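The Sorting Table

By the time Farah Nasution found the right door it was twenty past nine and they had started without her. A young man named Oskar gave her a visitor's sticker and walked her to the back, past the desks, to a wooden table with an arm bolted on each side.

Farah ran the sorting floor at Amum, on Chin Road. Clothes came in at one end in bags and went out the other end on hangers, or in bales if they were no good. A steady sorter got through 1000 pieces in a shift. She was four sorters short, and her manager had read something about Idico and their table, which they called the Vekier, and had asked her to go and see it.

"What should I ask them?" she had said.

"Ask if it can do the job," he said.
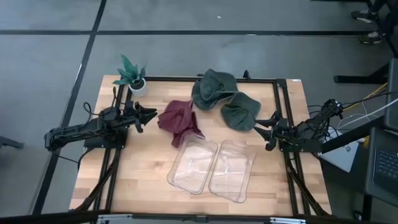 She put her bag under a chair and asked what the job was.

"Soft goods into bins," Oskar said. "One bin for each kind. It looks, it picks, it places."

"Does it check the pockets?"

"Not yet."

"Does it smell them?"

He thought she was joking, then saw that she wasn't and wrote it down. At Amum the smell decided a lot. Mildew went to bales no matter how nice the label was.

The left arm moved first. It went out over the table, stopped, went a bit farther and stopped again. Farah had trained plenty of people and she knew that stop. New sorters did it in their first week, when they could see the shirt but hadn't made up their minds where to grab it. She waited. The fingers came down, shut, and lifted a green cloth by one corner. It swung. The arm held still until the swinging quit, then carried the cloth over and let go. Half of it landed in the bin and half hung over the side.

"Does that count?" she asked.

"It counts as in," Oskar said. "The second arm is supposed to tuck it."

They both watched the second arm. It tucked on the third try.

"Clear bins," Farah said. "Is that on purpose?"

"They're hard for it. The light goes through them and bounces off them. If it can find the wall of a clear bin it can find the wall of any bin."

She said that hers were grey and had been run over by a pallet jack, most of them, and he wrote that down too. 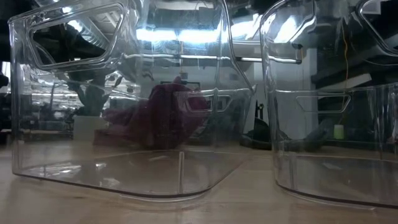
PART TWO: CAPS

They stopped for coffee at half past ten. Oskar told her the record was 60 pieces in an hour, on a good day, with towels all cut to one size. He said it without boasting. Farah did the sum in her head and kept it to herself, then decided that wasn't fair and told him.

"We know," he said. "But it could run at night."

"Who empties the bins at night?"

He drank his coffee.

She had brought a bag of things from the floor, as they'd asked her to. Idico had towels and cloths to practise with, but they didn't get much that had been worn. She had packed quickly and without picking favourites. The first things out were caps.

The table didn't like caps. A cloth could be taken hold of anywhere, but a cap had a stiff part and a soft part, and when the fingers closed on the bill the whole thing turned and slid out. It tried from above. It tried from the side and pushed the cap along the table. Oskar let it go on for several minutes, and Farah caught herself leaning forward with her own thumb and finger pressed together.

"Inside the rim," she said.

"Sorry?"

"You go in under the rim and pinch the band. Then it hangs straight."

He typed for a while. The arm came down again, crooked, and missed the band, and then on the next go it had it. The cap rose off the table and hung straight.

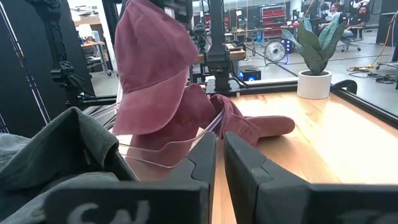 PART THREE: THE PINK PAIR

The last thing in the bag was a pair of pink pants, nearly new. Farah would have priced them at twelve dollars. They were sturdy, and they had weight in them, and when the left arm picked them up by the waist the legs stayed down on the table and dragged everything near them along.

"We'll help it with this one," Oskar said. He reached in and steadied the cloth with his hand until the fingers had a proper bite.
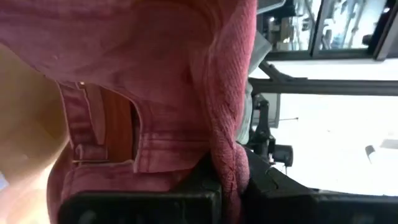 "Do you do that a lot?" Farah asked.

"Less than in April."

She believed him. She had helped people that way herself, standing behind them at the belt with a hand on the sleeve. Some of them were still with her. Others had gone home at lunch and not come back, and at least the table wasn't going to do that.

When they had finished she folded the pants in four moves and put them in her bag. Oskar asked if she would do it again, slower. She did it again, slower, and he asked what her left hand was doing, and she had to look down to find out. It was holding the hem flat. She hadn't known that it did.

She caught the bus back to Chin Road. There were 700 kilos on the dock from the weekend drive and her manager was standing beside it with his sleeves rolled up.

"Well?" he said. "Can it do the job?"

"It can do some towels," Farah said. "They want me back next month with more caps."

"Are you going to go?"

She was already cutting open a bag. She pulled out a coat, smelled it, checked both pockets and put it on a hanger.

"I said I would," she said. "Pass me those scissors."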